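Mutero (gripper control software)

Mutero is the piece of software that decides how far a two-finger gripper opens and when it closes. I've worked on it since the Skaston days, so take this article as friendly but biased! It began as a small script inside Skaston, a bigger planning package, and got its own name once people wanted the gripper part without the rest (fair enough, the rest was huge).

How it works

The main loop runs 300 times a second. Each time around, it reads the finger gap, compares it with the gap the planner asked for, and nudges the motor. Pongsiri, the perception module, sends its guess about the object 40 times a second, so Mutero spends most of its life working from slightly old news. We fill in between guesses with a simple straight-line estimate – I keep meaning to try something fancier.

Recordings and replay

Finger gaps shown by hand can be fed in too, and I love this part. Mutero lines up the left and right finger positions, trims the idle bits at both ends, and saves the rest as a track. The replay buffer holds 1000 samples, and older ones drop off the back. The viewer listens on port 1555, which clashes with the Vamine logger if you run both on one machine (change the logger, it complains less).

Known problems

Soft objects still confuse the contact check, and very slow closing can look like no closing at all.

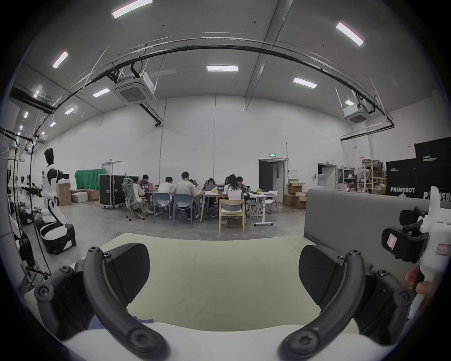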